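4.2 Range claims for the Plureck launcher

Open-source writing on the Plureck shoulder-fired launcher keeps repeating one number: an effective range of 256 meters. We traced it through 55 posts and articles. Nearly all of them lead back to a single sales sheet from Welow, the firm that markets the weapon. A sales sheet is a weak basis for a performance figure, and copying it many times does not make it stronger.

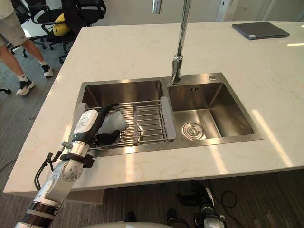
Figure 3. Robotic hand holding a white cloth over the left basin of a kitchen sink.

The sheet does not say what kind of target was used, whether it was moving, or how many rounds were fired. It gives no hit rate. The only test we could find described in any detail, at the Plivham range, involved three rounds against a fixed steel plate. Two hit. We do not see how anyone gets from there to a claim about combat use, though several authors have done so without comment.

Serial numbers have been read just as generously. A tube marked 2405 was taken by some writers as proof that more than two thousand had been built. It may be a lot code, a contract number or a date. Without a second marked tube from the same batch, we would not choose among these.

The Sharifi copy adds to the confusion. It has the same grip and a similar sight bracket, but the venturi is shorter and the shoulder rest sits farther back. At least some of the launchers reported as Plurecks are probably copies, and their range is unknown.
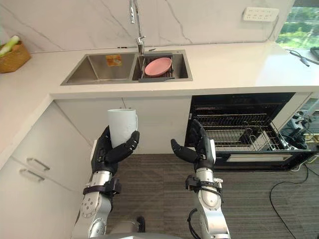 Welow, asked for comment on a draft of this section, replied that its range figure came from a longer series of firings at Plivham and that the full results were restricted. We have left our wording as it was. Restricted results cannot be checked, and the reply did not say how many rounds the series included.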